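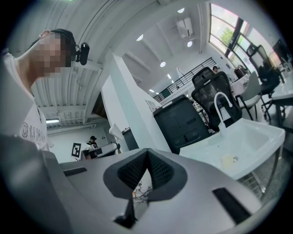
Uda
Are you sure it's the lights and not the roof? We had the same complaint in our unit and it was the metal ceiling throwing every voice back down.

Kwok
I asked how to make our upstairs workspace less tiring. The ceiling is white corrugated metal with round recessed lights, plus one tube light on the wall and an air-conditioning unit. By mid-afternoon everyone has a headache. Budget is 3000 and the landlord says no drilling into the beams.

Tudulel
Switch the tube off for 7 days and see. Costs nothing.

Plusum
I'd split the money. Get felt panels on stands and put them near the mezzanine railing, as the bars let all the noise through from below. Then put blinds on the big windows. Set the air-con to 24 and clean the filter every 2 months. Ours hadn't been done since October and it was filthy.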